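Jui-lin Lau
September 6, 2018

1/ Build notes on Hornatel, the hand-held gripper pair Bình Nghiêm and I are putting together at Kiment, the shared space. Starting at revision 7. The earlier ones were mostly bracket problems and I don't have much to add on those.

2/ Short version for new followers. You hold one gripper in each hand and do a task. The camera on each gripper records what the fingers do. Later the recording is used to teach an arm the same task. The fingers are the same part on the hand tool and on the arm, so what the camera sees should match in both places.

3/ The current task is cords. Power strip, charger block, a couple of white cables, all on the round white table. White parts on a white surface is a deliberate choice. If the tracking holds up on that, it should cope with a wooden bench.

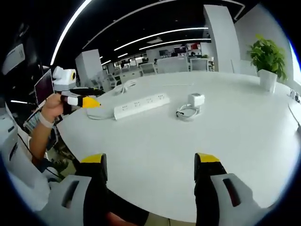 4/ Fingers: black inner pads, yellow tips, light housing with a slot in the outer face. The yellow is there for the tracking. It was orange up to revision 6, and orange drifted toward skin tone under the ceiling lights.

5/ The inner pad is glued, not screwed. We tried screws and the heads caught on cable insulation. Glue means a ruined pad if you have to swap it. I can live with that. Bình can't, and has a dovetail version drawn up that I haven't printed yet.

6/ Housing print settings, as asked: 0.2 layer, three walls, slots facing up so they need no support. The long slot in each finger saves weight. It also lets you see into the linkage when something rubs, and something usually rubs.

7/ The vent panel on the back of the body. Short slits in groups, each slit turned a little from the one next to it. Soledad Cuevas drew it that way after the first straight-slit panel split along a line of vents when I leaned on it.
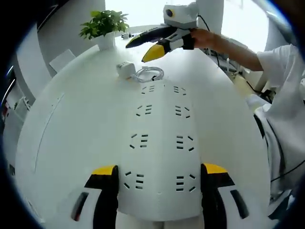

The angled slits cost almost nothing in print time. I have leaned on the new panel since, once by accident and once on purpose, and it's fine.

8/ Heat was the reason for vents in the first place. The recording board runs warm in a closed shell and starts dropping frames. Hiebert sells a lower-power board that would avoid this, but it needs a different connector and I have a drawer full of the old one.

9/ Camera sits on top in a boxy housing, with a yellow ring around the lens opening. Wide lens, so straight table edges come out bent. Calibration takes care of most of it. The last bit near the rim never quite closes and we mask it.

10/ Where you stand matters more than I expected. Too close to the table and the wrist has to cock back to bring the tips level. Too far and the second gripper hides behind the first. We're moving people around the table and comparing the recordings.

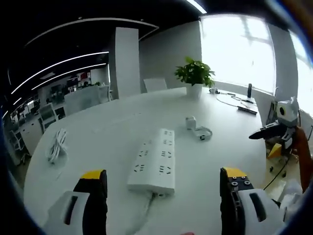
11/ Screws on the finger plates: use a threadlocker. The blue one, a small drop. Hélène Girard borrowed the left gripper for an afternoon and brought it back with one screw in a sandwich bag, labeled, which I appreciated.

12/ Data count so far: 273 recordings of the cord task. I throw out any where a fingertip leaves the view of both cameras. Colin Staniforth wants to keep those for a separate test. They're in a folder called "colin".

13/ Cable routing is the part I would redo. The white lead comes straight out of the base of the mount. It's a clean exit, but it pulls on the wrist when you reach across the table, and the pull shows up in the motion as a small sideways twitch.

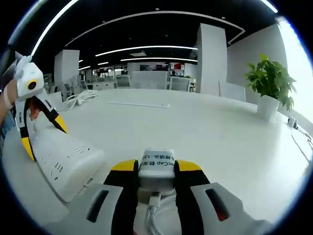
Two fixes on the list. One is a clip at the forearm so the slack stays behind the hand. The other is a right-angle exit toward the grip, which means a new mount and a new calibration. The clip gets tried first.

14/ To the person asking about Evow actuators: there's no motor in the hand tool. You squeeze, a linkage moves the fingers, and the camera reads the opening off the tips. Motors only come in on the arm side, and I haven't picked any.

15/ Files for the finger and the vent panel go up when revision 8 is printed and has survived Bình for a week. The camera housing stays back for now. The wall next to the lens is too thin and I don't want to answer mail about it.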